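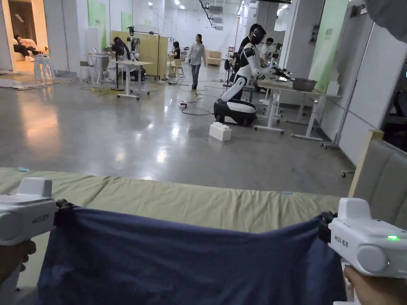

Two handheld grippers holding a dark navy cloth by its corners.

Sarix Match Log

Sarix is a set of match records from Drellitz, a free online team shooter we have been playing far too much of. It holds 1,115 matches, one row per player per match, and it is meant for anyone who likes poking at game balance, map design or matchmaking. We had a brilliant time putting it together and would love to see what you do with it!

What you get

matches.csv – map, mode, length in seconds, final score
players.csv – player key, team, weapon class, kills, deaths, assists
maps.csv – map names and spawn points

The three files join on match_id. Player names have been swapped for random keys, and chat was never saved. Times are in UTC.

Getting started

Unzip everything into one folder and load players.csv first. If you only want a quick look, the sample folder has 200 matches and opens happily in a spreadsheet. The Nadex script in the tools folder draws a heat map for any map you name, and it's great fun on Paterson, where nearly every fight ends up on the same staircase.

Things to watch for

Scoring changed in version 2 of the log. Older rows gave no points for assists, so use the rules column before comparing scores. Matches where someone dropped out early are kept and marked with left_early = 1. Most of the play comes from Thursday evening sessions, with roughly 500 regular players, so please don't treat it as a picture of everyone who plays the game. Sniper numbers look low on the two night maps (we think the class was locked there for a while, but haven't found the patch note).

Licence and contact

CC BY 4.0. Please credit Carter Vachon and link back to this page. Bug reports go in the issue tracker – include the match_id if you have one. Console matches are next on the list, starting in January.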